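Open day at the Hastik filter works, 3rd December

We went over to Hastik for the Kodano open day, mainly to see how their ventilation filters are made and to ask about duct cleaning for older flats.

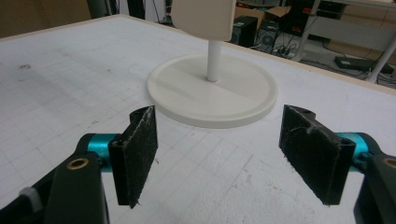
Getting there and signing in

The works is 22 minutes by bus from the station, on the 561. Parking was full by ten. Sign-in was quick, and everyone got ear plugs and a visitor badge.

The pleating hall

The tour began with the pleating line, which folds the filter paper and glues it into card surrounds. It runs two shifts and was turning out the 533, their panel for home units. It was too loud to hear much, so questions were kept for the corridor.

Duct cleaning talk

Tkachuk, the contractor Kodano uses, gave the afternoon talk. They brush and vacuum from the far grille back to the fan, then change the filter last. Their advice for flats was to check the kitchen extract first — grease builds up there before dust does elsewhere. They would not quote without a site visit.

Gonetard had a stand with replacement grilles, but no price list. They said one would be out in February.

Tea was served in the canteen until four. The next bus back was full, so we waited for the one after.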